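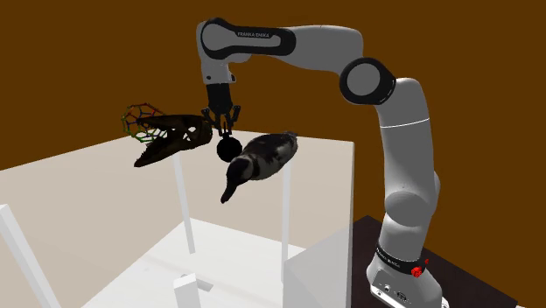

Before you tighten anything on your Masmont heading trainer, it's well worth spending a minute getting the overall shape of it clear in your mind, particularly if you've only ever used the older style with the ball on a straight gallows pole. The Masmont stands on its base at one side, goes up the mast, turns at the elbow and then runs out over the grass along the boom. You're after much the same outline as the grey robot arm, with its tall upright, the big round elbow, a forearm that sits very nearly level and a short last section pointing straight down at the far end. On the trainer that last section is the dropper, and the ball hangs from it. If your dropper is leaning in toward the mast, the boom has gone on upside down (we've all done it!) and it's much easier to fix now than once the ballast is in.

## 4. Raising the mast and hanging the ball

Allow 30 minutes the first time. You'll want a second pair of hands for steps 3 and 4, a 9 mm spanner, and a reasonably flat bit of ground well back from the goal line.

1. Set the base down with the yellow arrow facing the side your players will run in from.
2. Fill the base with water or dry sand until you reach the moulded line inside the filler neck. Screw the cap down firmly.
3. Stand the mast in its socket and turn it until the pin drops through. You should hear a good solid clunk.
4. Lift the boom onto the elbow and fit the elbow bolt from the outside. Leave it finger-tight for the moment.
5. Slide the height collar to the mark you want. The senior setting is 1,994 mm, measured from the grass to the underside of the dropper.
6. Now tighten the elbow bolt with the spanner, stopping when the washer no longer turns.

> **Caution:** Never raise the mast on an empty base, even just for a quick look at how it sits. The boom puts all its weight out to one side and the whole lot will come over.

### Fitting the ball clamp 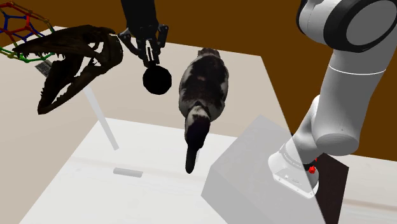 The Zevine clamp that comes in the small parts bag will hold the tab on any tethered ball of size 3, 4 or 5, so there's no need to buy one of ours if the club already has a few in the shed. Squeeze the two levers together and bring the clamp up to the tab from below. Most of the trouble people write to us about comes from being a bit timid here and letting the teeth meet the edge of the tab and chew it. Open it right up, as wide as the jaws on that dark, long-snouted skull, with the lower one dropped well clear of the upper, and only then slide it over the tab and let go of the levers.

7. Give the ball a firm tug straight down, then one to each side.
8. Close the safety gate over the levers.
9. Have one player head the ball gently a few times while you keep an eye on the base.

**Note:** Clamps with a serial number below 2,021 have no safety gate. They're still fine to use, but please loop the spare cord through both levers and tie it off before training starts.

### Setting the return fork

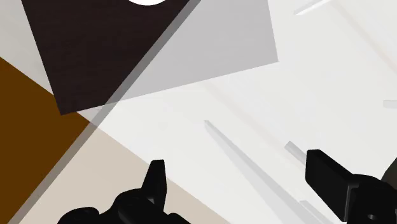

The return fork is the piece that catches the cord on the backswing and settles the ball down for the next player in the queue, and it's the one part that benefits from a little fussing. Loosen both thumbscrews and push the prongs apart until the cord can swing through without brushing either side. When it's right, the prongs will look like the two black gripper fingers, with a wide gap between them and nothing in it. Then bring them in a touch at a time, letting the ball swing after each adjustment, and stop once the cord just kisses the rubber on its way back.

10. Tighten both thumbscrews by hand. Please don't use pliers, as the threads are brass and quite soft.
11. Check the gap again after the first drill, when the rubber has had a chance to bed in.

If the ball still wanders, the ground is probably not as level as it looks. Slip a Berkari wedge under the low side of the base and try again. De Graaf wedges will also fit, though you'll need to trim the lip.

For junior heights and folding the boom away for the winter, see Section 5.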